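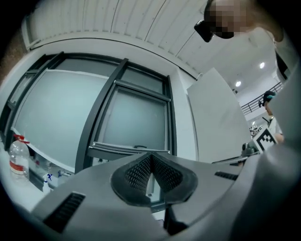
Slide 1. The window, the sill, and the two spray bottles with blue trigger heads.

Talk for the building care session, Golter site, Wednesday, August 9, 2023. Speaker: Frans Verhoeven.

Start with the glass. Frosted panes, dark frames. People think frosted glass hides dirt. It hides streaks fairly well, but finger grease shows up as soon as the sun is low. Ask who has had a complaint about this.

Point out the handle, low on the smaller pane. Most of the hand marks we get are within reach of a handle. Wipe there every visit, the rest of the pane once a week.

Sill next. White, so it shows everything. Ask the room what they would move first. Let them answer before going on.

Spray bottles: two of them, same color head. Say what our rule is. Every bottle gets a written label, front side, with the product and the fill date. Mention the Hoekstra job, where glass cleaner and descaler got swapped and we had to replace a length of trim.

Drinking water goes on the cart shelf, never beside the sprays. Keep this short, they have heard it.

Dosing: 2 caps in a 600 ml bottle, topped up with cold water. Hand out the Witari sheet now.

Ceiling: white panels with thin ribs. Dust sits on the ribs. Dry duster on the long pole, along the ribs and not across. Do it before the window and sill.

Questions, then break. Room 1221 after the break for the floor machines.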